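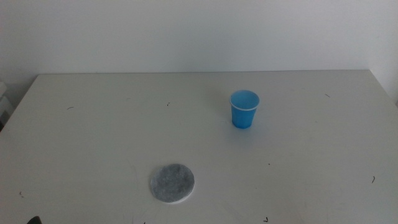 The blue cup and the gray round, with the white table all to themselves.

I have been meaning to write about clearing off this table since February, and now that it's done I find I have more to say than I expected (those of you who have been reading a while will not be surprised!).

It had become the place where everything landed. Mail, the good scissors, a jar of buttons, a puzzle Sayaka lent me that was supposed to have 300 pieces and which I carried on moving from one end to the other without ever opening the box. We ate with our plates on our knees for 2 weeks before I finally got cross about it and fetched the boxes up from the basement.

Most of the things found a home fairly easily. The buttons went to Genji, who mends his own shirts, and the mail was mostly for the recycling. I wiped the top down more times than I care to admit, and it still has its faint smudges and scuffs, but I've decided I like them – a white table that has been lived at is going to show it.

The little cup I'm fond of out of all proportion. It's only plastic, but that is such a cheerful blue, and the thin white rim makes it look like something from a picnic set. I bought it at a yard sale over in Festurbridge years ago, and it has come through two moves and plenty of juice.

Next up is the hall closet, where I'm told there is a tent. Sayaka, if you're reading, your puzzle is by the front door, so come for coffee and pick it up whenever you like.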